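Skodalow Erkach standing desk, long-term review

I bought the Erkach in February to replace a fixed desk that was too low for me. It cost $279 with the smaller top. Delivery came in two boxes, and the heavier one needed a second person on the stairs.

Assembly took most of an evening. The leg frame goes together with one hex key, which is included. The top has pilot holes for the feet and the control box but none for the cable tray, so have a drill ready. The printed instructions skip the step where you pair the two motors. I found it on the Skodalow support page: hold the down button until the desk drops a little and stops.

Once it was up, I had no trouble with it. It is steady at sitting height. At full standing height it sways front to back if you lean on it, and typing makes a monitor on an arm shake slightly. The motors are quiet enough to use during a call. The memory buttons work, though the labels have started to wear off. 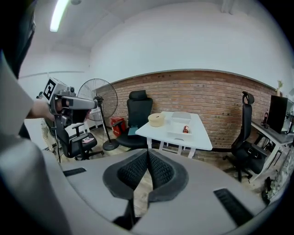 Gray hand-held grippers, one of them with a thin black cable hanging down.

The cable tray is the weak part. It is shallow, and a power strip with large plugs sticks out the front. I swapped it for a Moschos mesh tray, $40, and that holds everything. Measure first if you do the same, as the crossbar takes up some of the space.

The finish has held up fairly well. Coffee wipes off. A hot mug left a faint ring that is still there. The front edge is rounded and comfortable on the forearms.

I also tried the Nakon desk at Markos Kourkoulas's office. It is steadier at full height, but slower and louder.

I would buy the Erkach again at this price, with the other tray.

Savvas Kalogeropoulos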